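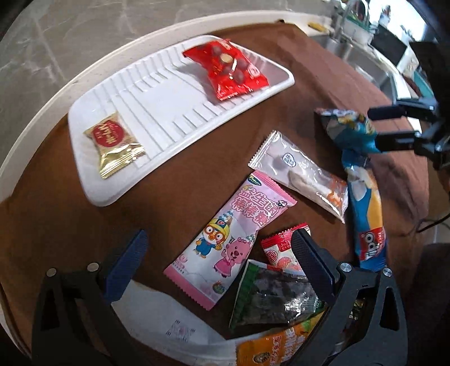

A white plastic tray with ribbed sides, set on a brown cloth among individually wrapped snacks.

The pillow pack is the oldest format on most snack tables and still the least understood by the people who fill trays with it. Film is formed into a tube, sealed along its length and crimped at both ends. The serrated edge comes from the cutting knife and gives the fingers a place to start a tear.

Rhonda Caron, who buys for the Marchand guesthouses in Siltonley, orders wrapped sweets and biscuits in cartons of 100 and goes through 4,000 pieces in a season. Her complaint is with storage. A sealed packet holds air, and the air takes up shelf space. Flattening a carton to save room puts pressure on the end seals, where most leaks start.

"You get a soft biscuit and the wrapper looks perfect," Caron says. "The seal has opened by a hair."

Serving brings a separate set of problems. Glossy film slides on glossy plastic, and a flat tray carried at a slight angle delivers its contents to one end. Ribs help with this. They interrupt the slide and lift the packet slightly off the base, so a fingertip can get under it. A rolled lip adds stiffness to a shallow tray and is easier on the hands than a cut edge.

A cloth does some of the same work. Woven fabric grips film better than a bare tabletop, and a brown one leaves the printed packets to supply the color. Gold, shiny red, and the pink and white of a lollipop packet marked 益生菌棒棒糖 (probiotic lollipop) all read clearly against it. The penguin and beaver on that packet are best seen lying flat, since a large format folds over when it is stood in a small bowl.

Harvey Nguyen, who runs the tasting room at Ultthorpe, sorts by format before flavor. Large flat packets go directly on the cloth. Small pillow packs go in the tray, in one layer. He allows 10 pieces per tray and refills from a covered box.

Mixed trays need one further check. Mint and coffee flavors can pass through thin film over time, and plain biscuits pick them up. Caron stores hers in separate lidded tins and combines them on the day they are served. Opened cartons are dated in June and again at the end of the season.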